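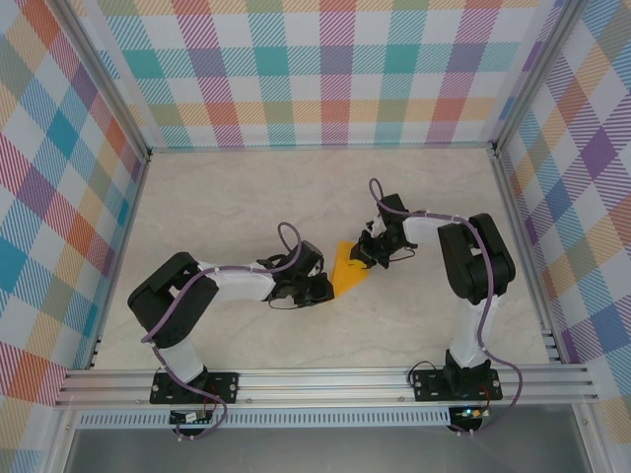

양팔 로봇을 책상 위에 올려놓고 제일 오래 붙들고 있었던 게 뭐냐고 물으시면 저는 무조건 배선이라고 대답합니다. 모터 튜닝도 아니고 코드도 아니고 배선이요. 팔 하나만 있을 때는 선이 좀 늘어져도 그러려니 했는데, 두 개가 가운데서 만나기 시작하니까 얘기가 완전히 달라지더라고요. 지금은 보라색 케이블을 흰색 링크에 케이블 타이로 묶고, 손목 위쪽에서 둥글게 한 번 띄웠다가 그리퍼 쪽으로 떨어뜨리는 식으로 양쪽 팔을 다 정리해 놨어요. 손목 밑에 가는 검정 선이 몇 가닥 늘어져 있는 건 아직 숙제고요(뒤에서 따로 얘기할게요). 오늘 글은 이 상태까지 오는 과정을 순서대로 적은 겁니다. 좀 길어요.

작업한 곳은 제가 다니는 공유 작업실 Pultcombe이고, 프로젝트 이름은 Tirar입니다. 스페인어로 '당기다'라는 뜻인데, 첫날 케이블이 당겨져서 커넥터가 쏙 빠진 걸 보고 Brayan Bedoya가 붙여 준 이름이에요. 놀리려고 붙인 건데 그냥 정식 이름이 돼 버렸습니다.

준비물

알루미늄 프로파일 레일 (홈이 길이 방향으로 나란히 파인 넓은 것)
프로파일 홈에 맞는 T너트와 볼트
팔 베이스를 올릴 검정 마운팅 플레이트
보라색 케이블 (색은 취향이지만 팔 색이랑 확 다른 걸로)
흰색 소형 케이블 타이 넉넉히
니퍼, 육각 렌치, 마스킹 테이프, 네임펜
벽에 붙일 무늬 있는 천이나 인쇄물
테스트용으로 집을 물건

케이블 타이는 진짜 넉넉히 준비하세요. 저는 한 봉지면 되겠지 했다가 자르고 다시 묶고 자르고 다시 묶고 하면서 다 썼습니다. 처음부터 꽉 조이면 반드시 후회하는데, 이걸 알면서도 또 꽉 조이게 돼요. 왜 그럴까요.

1단계. 레일부터 고정하기

팔보다 레일이 먼저입니다. 저는 성격이 급해서 팔부터 세워 놓고 싶었는데, 레일이 흔들리면 그 위에서 한 조정은 전부 다시 해야 해요. 프로파일을 작업 공간 앞쪽에 가로로 놓고 양 끝을 프레임에 체결합니다. 볼트를 한 번에 끝까지 조이지 말고, 전부 살짝 걸어 둔 다음 손으로 밀어 보면서 자리를 잡고, 마지막에 돌아가며 조여 주세요.

그다음 마운팅 플레이트를 얹습니다. 플레이트도 처음에는 헐겁게요! 양팔 간격은 나중에 무조건 바꾸게 되거든요. 제 경우 처음 잡은 간격이 너무 좁아서, 두 그리퍼가 가운데로 모이면 팔꿈치 쪽이 바깥으로 벌어지면서 벽을 긁었어요. 넓혔더니 이번에는 가운데에 손이 안 닿고요. 결국 밀고 재고 밀고 재고 하다가 레일에 마스킹 테이프를 붙이고 네임펜으로 자리를 표시해 가면서 찾았습니다. 테이프는 자리가 정해진 다음에 떼면 됩니다.

간격을 정하는 요령은 하나 있어요. 전원을 끈 상태로 두 팔을 손으로 잡고 작업 공간 한가운데에 그리퍼 끝을 모아 봅니다. 이때 양쪽 팔이 다 쭉 펴지지도 않고 심하게 접히지도 않으면 괜찮은 간격이에요. 팔이 완전히 펴진 자세에서는 힘도 약하고 움직임도 튀어서, 닿기만 한다고 좋은 게 아닙니다.

2단계. 케이블을 묶기 전에 팔을 끝까지 움직여 보기

여기가 이 글에서 제일 중요한 단계예요. 급하신 분은 여기만 읽고 가셔도 됩니다.

케이블 길이는 팔이 예쁘게 접혀 있을 때 재면 안 됩니다. 관절마다 가장 선을 많이 잡아먹는 자세가 따로 있어요. 어깨는 팔을 앞으로 내밀었을 때, 손목은 한쪽으로 완전히 꺾었을 때, 이런 식으로요. 그러니까 선을 그냥 팔에 대충 걸쳐 놓고, 전원 끈 채로 손으로 관절을 하나씩 끝까지 돌려 보세요. 선이 팽팽해지는 자세가 나오면 거기서 멈추고 마스킹 테이프로 임시 고정을 합니다. 그리고 반대쪽 끝까지 다시 돌려서 이번에는 선이 어디로 튀어나오는지 보세요. 팽팽해지는 것만 문제가 아니고, 남는 선이 관절 사이에 끼는 게 훨씬 무서워요.

저는 첫 번째 시도에서 손목에서 잰 길이만 믿고 케이블을 딱 맞게 잘랐습니다. 깔끔했죠. 아주 깔끔했는데, 손목을 돌리자마자 커넥터가 빠졌어요. 다시 자를 수도 없고(짧은 걸 길게 자를 수는 없으니까요) 선 하나를 통째로 버렸습니다. 두 번째는 겁이 나서 너무 길게 했더니 축 처진 선을 그리퍼가 자기 손으로 집어 버렸고요. 세 번째에 와서야 위로 띄우는 고리 모양을 생각하게 됐습니다.

3단계. 손목 위로 고리 만들기

원리는 간단해요. 손목이 움직이려면 여유 길이가 필요한데, 그 여유를 아래로 늘어뜨리면 물건에 걸리고 옆으로 빼면 반대쪽 팔에 걸립니다. 그래서 위로 보냅니다. 위쪽은 비어 있으니까요.

순서는 이렇게 했어요.

먼저 그리퍼 쪽 커넥터를 꽂고, 커넥터 바로 뒤에서 선을 손으로 살짝 눌러 방향을 위로 잡아 줍니다. 꺾지 말고 휘어 주세요. 급하게 꺾인 자리는 나중에 꼭 거기서 끊어집니다.

그다음 손목 위로 둥글게 넘겨서 흰 링크 쪽으로 내려보냅니다. 고리가 너무 작으면 손목을 꺾을 때 펴져 버리고, 너무 크면 혼자 출렁거려요. 손목을 양쪽 끝까지 돌려 봤을 때 고리 모양이 납작해지긴 해도 완전히 사라지지는 않으면 됩니다.

고리가 링크에 닿는 자리에서 첫 번째 케이블 타이를 겁니다. 선이 손가락으로 밀면 겨우 움직일 정도로만요. 꽉 조이는 건 나중입니다.

링크를 따라 어깨까지 타이를 하나씩 걸어 내려가고, 관절을 건너는 자리에서는 다시 여유를 줍니다. 관절 바로 위에 타이를 걸면 안 돼요. 관절 앞에 하나, 뒤에 하나, 그 사이는 자유롭게 두세요.

양쪽 고리 모양은 굳이 똑같이 안 맞춰도 됩니다. 저는 처음에 대칭에 집착했는데, 오른쪽은 그리퍼가 아래를 보게 숙이는 자세를 자주 쓰고 왼쪽은 옆에서 밀고 들어오는 자세를 자주 써요. 필요한 여유가 애초에 다르더라고요. 오른팔 케이블은 높게 솟았다가 어깨 바깥쪽을 타고 베이스까지 내려가게 했고, 왼쪽은 베이스 근처에서 아래로 말려서 레일 밖으로 빠집니다. 한참 쓰다 보니 이 짝짝이가 오히려 정이 들었어요.

4단계. 타이 꼬리 자르기 (귀찮아도 꼭)

케이블 타이 꼬리를 니퍼로 비스듬하게 자르면 날카로운 끝이 남습니다. 이걸로 손등을 긁혀 본 사람은 다 아실 거예요. 머리에 바짝 대고 평평하게 잘라 주세요. 그리고 타이 머리는 움직이는 부품 반대쪽으로 돌려 놓는 게 좋습니다. 머리가 은근히 두꺼워서, 관절이 접힐 때 여기가 먼저 닿아요.

Hanna Holovko는 타이 대신 벨크로를 쓰자고 계속 주장했는데요, 저도 써 봤습니다. 풀었다 붙였다 하기는 정말 편해요. 근데 제 팔은 링크가 좁아서 벨크로가 자꾸 미끄러져 내려왔어요. 링크가 넓은 팔이면 벨크로가 더 나을 수도 있습니다. 이건 해 보고 고르세요.

5단계. 보드 자리와 전원 쪽 선

작은 보드는 베이스 바로 아래에 하나씩 뒀어요. 왼쪽 밑에 하나, 오른쪽 밑에 하나. 처음에는 보드를 뒤쪽에 모아 두려고 했는데, 그러면 선이 팔 뒤를 한참 돌아가야 해서 포기했습니다. 앞에 있으면 LED 보기도 좋아요. 초록불이 들어와 있나 허리만 숙이면 보이니까요. 예전에는 팔이 안 움직이면 코드부터 뒤졌는데, 요새는 불부터 봅니다. 시간이 얼마나 절약되는지 몰라요!

빨강, 검정 전원선은 보드에 꽂기 전에 꼭 극성을 확인하세요. 색만 믿지 마시고 테스터를 대 보세요. 저는 중고로 얻은 어댑터의 선 색이 반대로 되어 있어서 보드 하나를 보내 드린 적이 있습니다. 냄새가 아직도 생각나요.

보드를 금속에 바로 붙이지 않는 것도 중요합니다. 아래에 절연되는 걸 꼭 깔거나 스페이서로 띄우세요. 프로파일은 알루미늄이고, 전기가 아주 잘 통합니다.

6단계. 벽에 무늬 붙이기

작업실에 오시는 분들이 제일 많이 물어보는 게 이 체크무늬 벽이에요. 뒤랑 양옆에 같은 무늬를 둘렀거든요. 청록, 분홍, 주황, 보라, 노랑, 초록이 다 들어가 있는 꽤 요란한 무늬인데 저는 마음에 듭니다. 원래는 흰 벽이었고, 흰 팔이 흰 벽 앞에 있으니까 제 눈으로 보면서 조종할 때 링크 끝이 어딘지 자꾸 헷갈렸어요. 무늬가 있으면 팔이 조금만 움직여도 뒤의 줄을 가리는 게 보여서 저는 훨씬 편하더라고요.

붙일 때 팁이라면, 뒷벽부터 붙이고 옆벽을 나중에 붙이세요. 모서리 프레임에 맞춰 재단하면 되는데 옆벽을 먼저 붙이면 뒷벽 끝을 밀어 넣을 틈이 없어요. 그리고 주름! 주름이 있으면 팔이 지나가다 걸립니다. 가운데서 바깥으로 쓸어 주면서 붙이면 덜 생겨요.

바닥은 옅은 베이지색에 대리석 비슷한 무늬가 아주 희미하게 있는 판을 깔았습니다. 바닥까지 요란하면 집을 물건이 안 보이니까 여기는 조용한 걸로 가세요.

7단계. 첫 테스트는 작고 눈에 띄는 물건으로

저는 노란 쐐기 모양 조각을 씁니다. 작고 납작한 세모라서 그리퍼로 집기에 쉽지는 않은데, 그게 배선 테스트에는 딱이에요. 집기 쉬운 네모 블록이면 팔이 편한 자세로만 움직이고 끝나거든요. 이 조각은 방향을 맞추려고 손목을 이리저리 돌리게 되니까 선이 약한 데가 금방 드러납니다.

테스트 순서는요, 왼쪽 그리퍼를 조각 왼쪽 가장자리에 바짝 대고, 오른쪽 그리퍼를 조각 바로 위에서 내려오게 합니다. 속도는 제일 느리게. 한 손은 전원 스위치 위에 두시고요. 이때 조각을 보지 말고 케이블을 보세요! 다들 조각이 집히나 안 집히나를 보고 있다가 고리끼리 부딪치는 걸 놓칩니다. 저도 그랬고, Giuliana Bedoya가 옆에서 "선! 선!" 하고 소리를 질러 줘서 살았습니다.

두 팔이 가운데로 모인 채로 각각 손목을 한 번씩 끝까지 돌려 보고, 고리끼리 안 닿으면 통과입니다. 닿으면 3단계로 돌아가서 고리를 바깥쪽으로 조금 눕혀 주세요.

8단계. 오래 돌려 보고 그때 조이기

느린 속도로 괜찮았으면 왕복 동작을 하나 만들어서 반복시킵니다. 저는 191번을 돌렸어요. 왜 191번이냐면 200번 채우려고 했는데 작업실 문 닫을 시간이 돼서요. 그래도 그 정도면 타이가 미끄러지는 자리는 다 나옵니다. 제 경우는 왼쪽 어깨 아래 타이가 조금씩 밀려 내려와서, 테이프를 한 겹 감고 그 위에 다시 걸었더니 잡혔어요.

반복이 끝나면 전원을 끄고 타이를 하나씩 손으로 만져 봅니다. 선이 눌려서 자국이 난 데가 있으면 그 타이는 잘라 내고 새로 거세요. 문제가 없는 자리만 마지막으로 한 칸 더 조여 줍니다. 더 조이고 싶은 마음이 들어도 한 칸만요.

자주 받은 질문 몇 가지

케이블 색은 왜 보라색인가요?
작업실 상자에 제일 많이 남아 있던 게 보라색이었어요. 근데 써 보니까 흰 링크, 검정 서보하고 확실히 구분돼서 좋습니다. 검정 선을 검정 어깨에 붙이면 끼어도 안 보여요.

케이블 슬리브를 씌우면 안 되나요?
돼요. 다만 슬리브가 뻣뻣하면 작은 서보가 그걸 이기느라 힘을 씁니다. 저는 씌웠다가 손목이 목표 위치까지 못 가고 덜 도는 게 보여서 벗겼어요. 힘 좋은 팔이면 상관없을 거예요.

팔 하나만 있어도 이렇게 해야 하나요?
고리는 만드시는 걸 추천합니다. 간격 조정이나 고리끼리 부딪치는 부분은 건너뛰셔도 되고요.

얼마나 걸렸어요?
주말이랑 퇴근 후 시간만 써서 20일 걸렸습니다. 그중에 버린 케이블 앞에서 한숨 쉰 시간도 들어 있어요. 이 글대로 하시면 훨씬 빨리 끝나실 거예요.

아직 못 끝낸 것

맨 앞에서 말한 손목 밑의 가는 검정 선입니다. 보라색 케이블이랑 같이 위로 올리면 되지 않냐고 하실 텐데, 나오는 자리가 손목 아래쪽이라 위로 보내려면 손목을 한 바퀴 감아야 해요. 감으면 한쪽으로 돌릴 때 조여들고요. 지금 생각하는 방법은 두 가지인데, 손목 옆에 작은 클립을 출력해서 달거나, 선을 더 짧은 걸로 바꾸는 거예요. 클립은 Heriberto Llanos가 도면을 그려 주기로 했고, 첫 출력물은 너무 얇아서 끼우다가 부러졌습니다. 두께를 올려서 다시 뽑을 예정이에요.

왼쪽 베이스에서 말려 내려가는 케이블도 레일 홈에 넣어서 덮개로 막으면 좋을 것 같은데, 홈 덮개를 아직 못 샀습니다. 클립이 제대로 나오면 치수랑 같이 여기에 덧붙여 놓을게요. 혹시 손목 아래로 나오는 선을 깔끔하게 처리해 보신 분 있으면 댓글로 꼭 좀 알려 주세요!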